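Teleop demos in sim: how many, and does it matter how I drive the arm?

Asked in Teaching by Demonstration
9 answers viewed as helpful by the asker in other threads

I finally got my teleop setup running on Tuesday and I've been grinning ever since! I drive a simulated arm with a gripper over a table full of small objects, and I record every episode so I can train an imitation policy on it. First task: reach down, grasp a flat block, lift it, set it down somewhere else on the table. Very basic, I know, but when you close the fingers and the block comes up with them it feels like magic.

Right now I'm using the keyboard. I can do the task, but my demos are slow and full of little stops where I take my hand off one key and find the next. I collected 100 of them over two evenings and trained overnight. The policy goes toward the block nicely, gets close, then just sits there over it. Sometimes it drops down after a long wait, and sometimes it stays until the episode times out.

Things I'd love to know:

Is this a "get more demos" problem or a "get better demos" problem?

Should I switch to a different input device? I have an old game controller, and my roommate has a Stuvus 6-axis puck I could borrow.

Does it hurt to have other objects on the table from the start? I put in a bunch because it looked more fun.

Observations are the wrist view, one fixed view and joint positions. Actions are end-effector deltas plus open/close.

Answer from Tzu-hsuan Chow (accepted)

Oh, I love this stage, welcome! And your description is so good that I'm fairly sure what you have. It's the pauses.

Look at your data from the policy's side. Every time you stop above the block to hunt for a key, you record a run of steps where the observation is "gripper over block" and the action is zero. Do that in 100 demos and the most common thing to do over a block is nothing at all. The policy learned it perfectly!

So before you collect anything new, open one of your files and plot the action size over time. If you see long flat stretches right before the descent, drop those steps and retrain. Filter on the arm action AND the gripper command together, though. If you only look at arm motion you'll throw away the steps where the fingers are closing, and then you get a policy that pokes the block and leaves. (Ask me how I spent February.)

Then yes, borrow the puck. With a 6-axis device you can move sideways and down in one smooth curve, and your demos get shorter without you even trying. Give yourself an evening of practice with recording turned off. My first session on one was awful and I kept twisting the wrist by accident, so I locked the tilt axes and only left yaw on. For a flat block that's all you need.

My own sim table, since you asked about clutter:

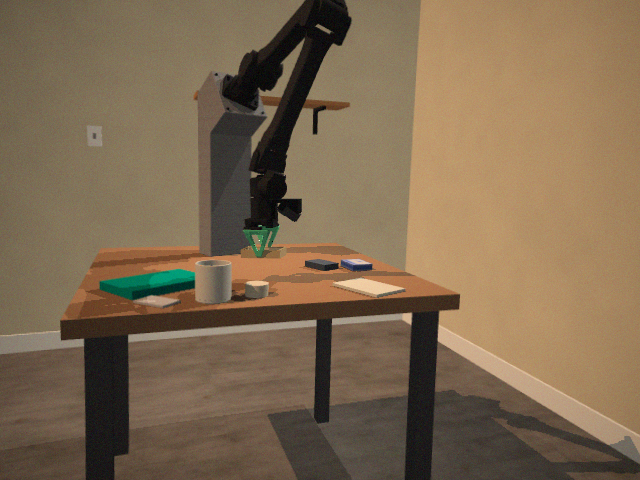
Green gripper over the tan block, with the cup, boxes and pad left on the table.

I keep the extra objects in from the first demo. What matters is that they don't always sit in the same spots. If the cup is always in one place, the policy can use it as a landmark, and then you move the cup and everything falls apart. I shuffle the layout every episode and throw out any where the target is too tight against a neighbor for the fingers to get around it.

On the number: my block task got dependable at 376 demos, but the first 100 clean ones got me most of the way. Clean the ones you have first!

One more small thing. Pick one way of doing it and stick with it. If half your demos come in from the left and half from the right, a simple policy may try to split the difference.

Answer from zirnitz_fan

Get more demos. Also the game controller is fine, I've used one with my Zirnitz arm for ages and never needed anything fancier. Map the triggers to up and down and the rest is easy.

Answer from holtden_lab_nights

Agree with Tzu-hsuan on the pauses. I'd add: check whether your policy sees any history. If it only gets the current step, then "just arrived over the block" and "been waiting over the block" look the same to it, so once it stalls it has no way out. Predicting a short chunk of actions instead of a single one helped me a lot, and it was a small change in my code.

Also record a few recoveries on purpose. Come down a little off center, notice, back up, fix it, grasp. They feel like bad demos while you're driving but they're some of my favorites, and the policy gets so much braver near the object.

No opinion on the puck. I use the Lodhi leader arm at our club, where you move a small arm by hand and the sim one follows, and it's the most fun I've had with a robot.

Comment from the asker

Plotted it. Giant flat stretch before the descent in nearly every file, wow. Filtering now and retraining tonight, and I've got the puck on my desk already!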